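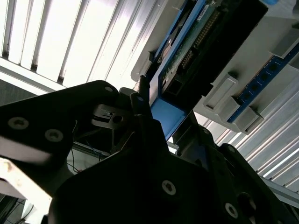 Who may clear a gripper fault during a server service run?
Anyone signed off on the Stukau cell, and only with the arm stopped and the key out.

Quiambao site, gripper cell inspection, 16th November

1. Stop button tested from both sides of the cell. OK.
2. Gate interlock. OK. Latch is stiff, grease before March.
3. Gripper screws seated, torque marks lined up. OK. Replace any screw with a worn head, do not reuse.
4. Finger tips free of chips and burrs. OK.
5. Sensor wires clear of moving parts at full open and full close. Comment: recheck after every finger change.
6. Slow speed set for work near boards and connectors. OK. Log shows 117 runs at slow speed, no overrides.
7. Chassis power off and ground strap on before the arm moves in. Comment: strap clip loose, new one ordered from Niresero.
8. Cell log signed for each shift. NOT OK. Two shifts blank.

Item 8 stays open. Next check at 324 run hours.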